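Tuesday, bench 2, Burkeo task set

Started 8:40. Both arms homed fine. Left one still drops a little when the brakes let go, so keep hands out from under it. Gripper cal on both, no warnings. Gilberto had moved the leader arms closer together since last session and I like it better, elbows don't knock any more.

Task today = "put the utensils on the plate." Left arm holds plate, right arm does the picking. Spoon first then fork, or fork first then spoon, switch every episode. Prompt text stays the same for both orders. Gilberto wants the order free so the policy doesn't lock onto one. Fine by me but it means the log has to say which, and I forgot on the first few. Filled in after from the playback.

Count at start of day 2,168 episodes in the Burkeo folder. Added 114 today, before rejects. Slower than I hoped.

Rejects: 9. Mostly me.
- let go of the fork too high, bounced off plate
- plate tilted when left arm drifted, spoon slid off
- leader arm trigger stuck half closed, gripper never opened all the way
- started recording before arms were at the start pose (twice!! check the light first)
- one where I just plain stopped to scratch my nose. 20 sec of nothing

Not rejecting the ones with a missed first grasp if the second try is clean. Talked this over with Gilberto, he says keep, tag "retry". The Palacios set threw all of those out and then the policy had no idea what to do after a miss, would just close on air and carry nothing over to the plate like it had won something. So: keep, tag.

Grasping the fork is the hard bit. Flat handle on a flat table, not much to get under. What works for me: come down with fingers wide, tips almost touching the wood, then close slow. Going in fast pushes the fork away. If it turns, let it turn, don't chase it, back off and line up again. Wide open on every approach please, even when it feels like overkill. Last week's data has everybody doing a different opening width and you can see it in the training plots, the gripper channel is a mess.

Wrist view: checked a handful of frames after lunch. Object needs to be between or just beyond the fingers BEFORE the descent starts, otherwise the wrist cam sees bare table for half the episode. Gilberto's are good on this, mine drift right.

Light changed a lot after 1 pm. Shadows from the arms went big and soft across the table, and the wood washes out in places. Left the blinds as they were. Want the variation in there, but adding a "light" column to the sheet so we can split on it later. Exposure is locked on all cams, do NOT put it back to auto, that was the flicker in the Goller runs.

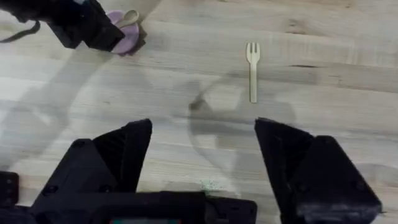 Right wrist cam. Spoon on the plate, fork still to go, fingers wide.

Fork placement: been putting it down by hand between episodes and I catch myself always pointing the tines away from the right arm. Need sideways and backwards ones too. Will do a block of each tomorow instead of trying to be random in my head, I'm no good at random.

Also plate. Only used the one today. Zutine crate has other colors, dig those out.

Green specks on the table, wiped down at end of day. Not throwing out any episodes over it.

Upload started 4:50, stuck at the checksum step again. Killed it, restarted with the smaller batch size, went through. Someone should put that in the script as the default (me, probably).

Ran the quick train on the morning half only, just to see if the files load. They load. Loss goes down. Not reading anything else into it.

To do
- tag order on ALL episodes, not from memory
- trigger on right leader arm: clean or swap
- fork blocks, sideways / backwards
- other plates
- ask Gilberto if start pose can be a bit higher on the left, cable loop on that arm bugs me when it swings
- light column, fill in for last week too if the timestamps are any good

Arms parked, e-stop in, power off 5:30. Leader arms left pluged in, they're charging nothing so it's ok.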